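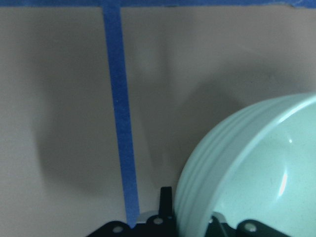

When does the new bedside and bench range go on sale? The range goes live on the Trernitz site once the last product descriptions are signed off, and store displays follow two weeks later.

Trernitz Furniture -- Product Range Meeting
Minutes, July 2, 2021
Present: buying, web content, showroom, customer service, warehouse
Apologies: photography

1. Minutes of the June meeting

Agreed, with one correction. The Kindero toy chest was listed as having a soft-close lid. It has a lid stay. Web content has already changed the page.

2. Trovham bedside table

Buying brought the final sample in and everyone was delighted with it. The drawer runs beautifully now, and the new pull is so much nicer in the hand than the old cut-out -- a real improvement on the version we saw in the spring! The shelf is deep enough for a stack of hardbacks.

Price confirmed at $225. Customer service asked whether the back is finished, as shoppers often want to float a table beside a daybed. It is finished in the same oak veneer and the page should say so near the top.

Action: web content to add "finished on all sides" to the first paragraph.
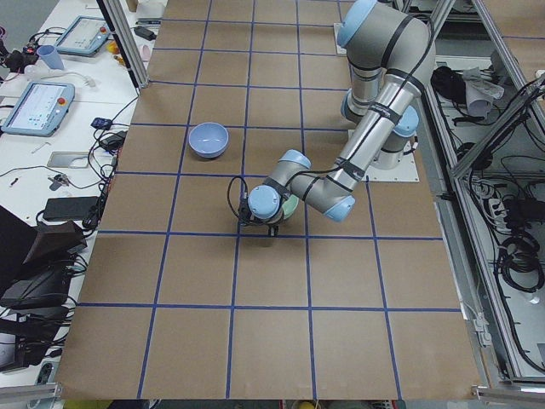
Work table with taped paper grid

3. Dal Bello bench

Two seat options are still on the table, woven cord and solid ash. Showroom loves the cord and made a great case for it (it looks wonderful at the foot of a bed and people can't resist sitting on it). Warehouse pointed out that the solid seat ships flat and the cord one doesn't. After a lively discussion we agreed to carry both, with the solid seat at $225 and the cord seat at $259.

The supplier will hold 38 cord benches for the first delivery. Buying would like more but is happy to start there and see how they go.

Seat height was queried again. The drawing says 18 inches and the sample measures a little under.

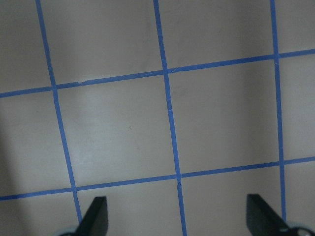 Buying will go back to the supplier for the correct figure before anything is printed, and the hang tags will wait until we have it. Showroom also asked for a felt pad under each foot as standard, having scuffed the new floor with the sample. Agreed with enthusiasm.

Action: buying to confirm seat height and felt pads.

4. Kindero children's shelves

Lovely feedback from customers on the low bookcase, especially the rounded corners and the front-facing top shelf. Several have asked for a matching desk. Buying has a sketch from the maker and will bring it next time.

The wall fixing kit is missing from the parts list in the assembly leaflet, although it is in the box. Customer service has been emailing people a corrected page. The leaflet needs a reprint, and the kit should be shown at step 2 instead of at the end.

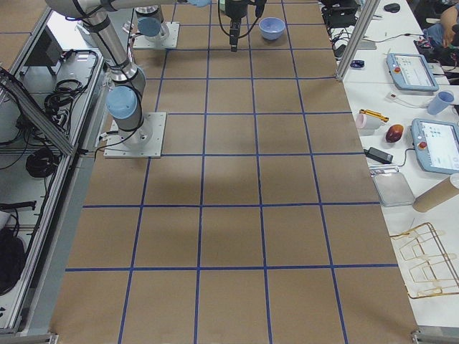

5. Product page wording

Web content would like every page to name the wood for each part, so legs, top, side panels and shelf all get their own line. Everyone was in favor. "Honey" and "natural" are being used for the same stain on different pages, and we'll go with "natural" throughout.

Action: web content to update the Trovham pages first, then Dal Bello.

6. Any other business

Showroom has room for one more bedroom setting by the front window. The Trovham table and the cord bench together would look terrific there, so buying will release the samples.

Old swatch cards can go in the recycling.

Next meeting: date to be set by email when the bench drawings are back.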